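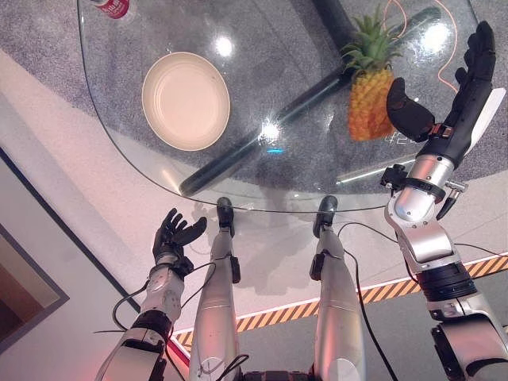 Standing pineapple, empty plate, and both hands up at the glass table.

The glass table and the missing limit

Bench notes, June 2018

14 shares | 6 comments

I promised Ludger I'd write this one up properly while I could still remember the order things happened in, so the piece on the new Prodow chargers will have to wait for another issue. Sorry to everyone who wrote in about chargers!

The short version: we had the robot pushing down on a sheet of glass a good deal harder than it should have been allowed to, and it carried on doing so until Uthai Phetsri hit the stop. No cracks, no cuts, pineapple fine. But the software limit that should have caught it wasn't there, and it hadn't been there for a couple of days, and that's the bit that bothers me.

Some background for those of you on the Nakpan side who haven't been over lately. We've been doing the table work on glass this spring, which the vision people hate and I rather enjoy. You can see the carpet through it, you can see the table's own leg through it, and the ceiling lights leave great white blobs on top. A depth camera looks at all that and quite reasonably decides the surface is somewhere near the floor. So we don't ask it to find the table at all. We touch off with a fingertip at the start of a session, store the height, and everything after that is worked out from the stored number (I know, I know, the Parkov lot do it differently and have told me so at length).

The pineapple is there because it's heavy, prickly and lopsided, and it has that big crown that goes wherever it likes. One hand gets round the body and the other stays out of the way unless it's wanted.

What happened

We were on run 43 of the day. The left hand had taken hold of the fruit and was meant to set it down on its side and let go. The stored table height was wrong. Somebody (me) had nudged the table while sorting out a cable and hadn't touched off again, and as the carpet isn't quite level it ended up sitting a few millimetres higher than the robot believed.

Normally that's nothing. The arm comes down, meets the glass early, feels the push at the wrist, and gives up once it reaches 27 newtons. We've had it happen plenty of times and all you get is a grumpy beep and a line in the log.

This time there was no beep. The arm met the glass through the pineapple and kept trying to get to where it thought the table was. Uthai heard the table creak before I noticed anything at all. I was looking at the screen, where it all looked lovely. He pressed the stop, the arms went to hold, and we stood there for a bit saying nothing very useful.

The log says the push peaked at 49 newtons. The glass is rated for a lot more than that if you spread it out, but a hand isn't spread out, and I wouldn't care to find the real number by experiment with people standing nearby.
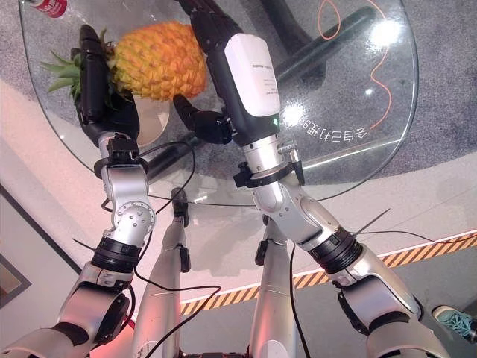 Why the limit had gone

It took Ludger Heitmann most of an afternoon, and I'd like it on record that I suggested the right answer early on and then talked myself out of it.

The wrist force limit lives in a settings file on the arm controller. When we moved to the newer Akmont controller build, the installer kept our old file, as it should, but the new build wanted the setting under a slightly different name. It didn't find it. It didn't complain either - it just fell back on its default, and the default is 60. So the arm was behaving perfectly well by its own lights. It would have stopped eventually, only much later than any of us wanted.

The start-up screen does show the limit in force, in small grey type at the bottom of the second page. I must have clicked past that page roughly a dozen times. So had the others, but I was the one signing the session sheet.

What we've changed

The controller now refuses to enable the arms if it can't find the limit by name. Ludger did that the same evening and it's annoyingly simple, one line and a rude message.

We touch off the table after anything moves it, including me and my cables. There are pencil marks on tape at the feet now, so you can see at a glance if it's shifted.

At the start of each day the left hand presses on a foam block and we watch for it to give up at the proper figure. Takes a minute. The right hand gets the same afterwards - we'd never checked that one at all, and it had lost its limit too.

And the hazard tape on the floor. We'd got slack about it, me as much as anyone, leaning over to look at a grip and ending up with a foot across the line. While the arms are live you stay on your own side of it, and if you want a closer look, ask for a hold first. Uthai has the stop button and he's been told to be mean about it.

Still open

I'd like a proper contact check on the glass that doesn't depend on a stored height. Uthai fancies sticking thin force pads under the table feet, and I fancy a cheap microphone, given that his ears beat all our instruments. We'll try both once the foam block routine has settled in. If anyone at Nakpan has spare pads in a drawer, please send them over, and if you're running the same Akmont build, go and look at page two of your start-up screen before you do anything else today.

Chargers next time, I promise.

Share this item | 14 shares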